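I've had the Fokari mesh basket in light green since December, and I use it nearly every day, so it's time I said something about it. I paid 12 dollars. The Berge one I had before was 30 and cracked at the handle within a year, so I wasn't in a mood to spend much again!

What I like most is how much air gets through. Greens used to go slimy on me in the crisper (I buy way too many, I know), and now I leave them out in the basket for the afternoon and put them away before dinner. It rinses clean under the faucet in seconds, and it weighs next to nothing.

Size is where people will disagree. An eggplant, a round cabbage and a bunch of leafy greens go in together, with the eggplant lying on the diagonal and the greens poking up a bit over the rim. For two of us that's a good haul. For a family of 6 you'd want a couple of these, or the bigger Pandarham.

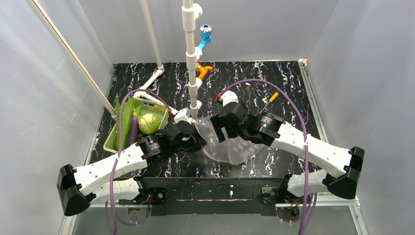 Debashish Pathirana wrote in after my first post on kitchen baskets to say that his went wavy along one side after a trip through the dishwasher, and that he'd only ever hand wash it now. He also thinks the mesh is too open for cherry tomatoes with the stems on, as they catch when you tip them out.

Fair point on the stems - mine catch too. I haven't tried the dishwasher and I'm not going to. Onion skins are the other nuisance, little papery bits that get into the mesh and stay there until you go at them with a brush.

I also keep a few thin plastic produce bags next to it for whatever's heading to the fridge, and I reuse those until they give out. Keltinero sells a lidded basket that's meant to replace both, but it takes up half a shelf and I can't see myself bothering with the lid. I'd buy the Fokari again, probably in the same green.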